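Re: [cell-care] wrist zero drifting after a tool change
From: Vija Šimkus
Date: 15 February 2020

Xiao wrote:
> We swapped the gripper on the Flirnby cell in December and since then
> the wrist zero is off by 2 degrees every time we load the scene. Do you
> re-zero in the model first, or on the real arm? And what do you check
> the fingers against?

Hi Xiao, and hello all,

Lovely question, I spent most of the week on this very thing at Illport! Do the model first. Ours had kept the old tool's mounting offset, and no amount of re-zeroing on the real arm would have cured that. Look in the tool file, line 9 in our copy, and put the new flange angle there before you touch anything else. Then load the scene fresh — a reload keeps the old value in memory, which cost me over three hours on Tuesday.

After that I run the Westov check pose, number 1198, and look at the fingers from the side. If the wrist is right they close evenly.

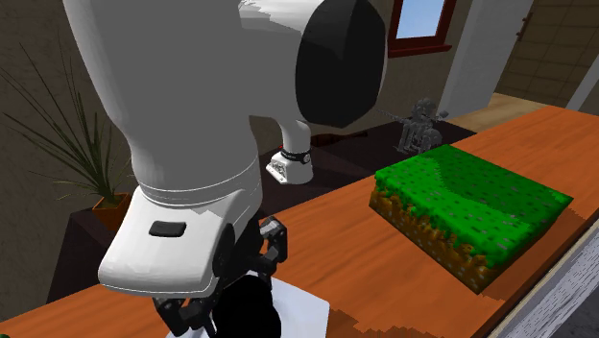
Finger checks are so much easier with a few fixed things on the table. I judge the tilt of the wrist housing against the sheet of paper under the gripper, and the grass-topped block to the right gives me a straight side to sight along. Leave both where they are between runs and save the camera view with the scene, then you can flick between old and new offsets and the error jumps out at you. Do send me your tool file if it still won't settle, I'd love a look!

Vija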